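Getting a tablecloth clean without wrecking the weave

Quick one tonight, typing this between loads. Several of you asked how I wash the textured beige cloths, the waffly kind that grab every crumb and hold on for dear life. Same method works for most woven table linen. Not lace, not silk, not anything your grandmother would haunt you over. 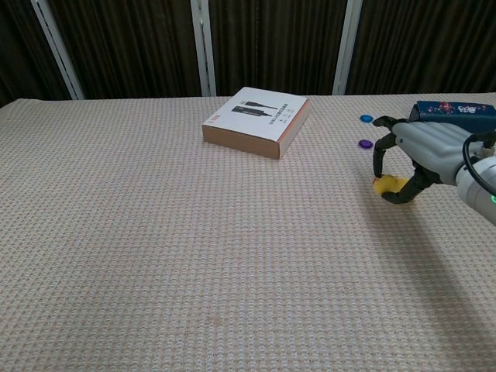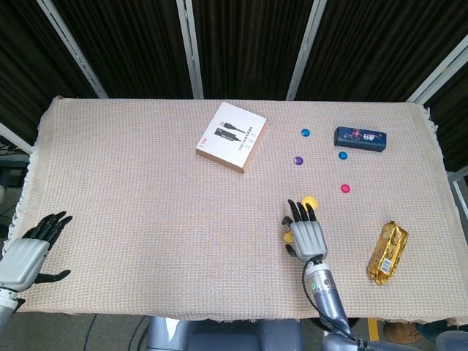

What you need: a soft brush, a big bowl or a clean sink, plain dish soap, mild laundry detergent, two old towels. White vinegar if you have it. No bleach. Beige goes yellow or weirdly pink with bleach, ask me how I know.

Step 1. Shake it. Outside, hard, both sides. Then lay it flat and go over it with the brush, along the weave one way, then across. Crumbs left in a textured cloth turn to paste in the wash and you'll be picking them out with a toothpick.

Step 2. Find the spots. Daylight is best, morning if you can. Mark each one with a safety pin at the edge, you won't find them once it's wet.

Step 3. Treat the spots.
Grease: one drop dish soap, rub in with a finger, wait 12 minutes.
Coffee or tea: cold water from the back, then a dab of vinegar.
Red wine: blot, blot, blot. Cold water. Do not rub. Marjorie Ellwood swears by salt, I've never had much luck with it but go ahead.
Candle wax: freezer first, then snap it off.
Tomato: cold water, soap, patience. Sometimes twice.

Step 4. Soak. Cool water, a capful of detergent, half an hour. Swish it now and then. If the water goes gray, dump it and start over.

Step 5. Wash. Gentle cycle, cold, low spin. I go no higher than 400 on the spin. Higher and the little squares pull out of shape and never quite sit right agian. Got a fringe? Put the whole thing in a mesh bag or the fringe will knot itself into a rope. Take the pins out first!! Learned that on a Saturday, in front of company.

Step 6. Roll, don't wring. Cloth on a towel, roll up like a sleeping bag, press, unroll. Second towel if it's still dripping.

Step 7. Dry flat, or over two lines so there's no hard crease down the middle. Tug the corners square while its damp. Comb the fringe with your fingers, or a wide comb.

Ironing: skip it if you can, it squashes the texture. If you must, wrong side up, low heat, thin towel in between. Steam from a couple inches away does nearly the same job.

Storing: roll on a cardboard tube instead of folding. Wrapping paper tubes are fine, two taped together for the long cloths.

Adesuwa Obi asked about shrinkage. Cotton ones, yes, a bit on the first wash, so buy slightly long. Polyester mixes hardly at all. Check the label, and if the label's gone, treat it as cotton.

Napkins next time, if I get to them. Dryer's buzzing.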